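The Long Middle of the Mondcombe Books

October 25, 2018

Fantasy romance readers are used to waiting. A series starts with a couple, adds a war, and by the fourth book the war has taken over. The Mondcombe books, set in a river country where salt is money, have now reached volume six, and the couple from volume one share a room for 133 of its pages. Some readers have counted.

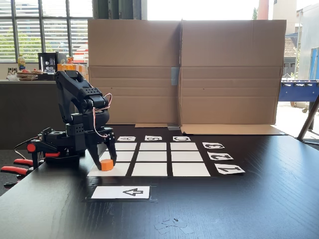
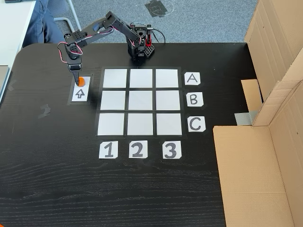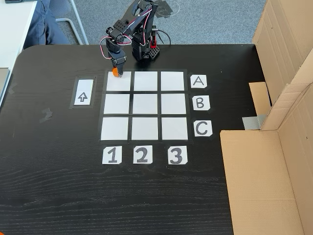 Ndlovu wrote in to say that the slow middle is the best part of the series, and that anyone who skips volumes three and four will miss why the ferry treaty matters. "I read the treaty chapter twice and then went back for the footnotes," the letter said. "The kiss at the end only works if you know what she signed away."

It is a fair point. The treaty chapter is dry, but it puts the two leads on opposite sides of a law they both helped to write. Everything they say to each other after that has a second meaning. Volume five picks this up in its first scene, at a toll gate, with rain coming in and neither of them willing to go through first.

The trouble is volume four. It runs to 257 pages and spends most of them in Skerberg, a mountain town with a siege, a bishop and a large number of cousins. The siege is well done. The cousins are hard to tell apart, and two of them have the same horse. A reader who came for the romance gets one letter, delivered late, and a dream.

Clonow, the small press behind the books, printed 2,000 copies of the first volume and sold out in July. The new printing has a map, which helps with Skerberg, and a family tree, which helps less. The type is still too small.

Volume six is an improvement on four. The war is mostly over and the talk is good again. There is a long supper scene - the best in the series - in which the salt tax is settled and a marriage is nearly called off in the same conversation. The ending leaves the northern ferry towns unaccounted for, so a seventh book seems likely.

New readers should begin with volume one and keep the map open.

Related
Five Dragon Books With Good Maps
When the Villain Gets the Sequel
Short Reads: Ghosts, Inns and Bad Weather

We use cookies to remember your settings. Accept | Learn more

Contact | © 2018 | Back to top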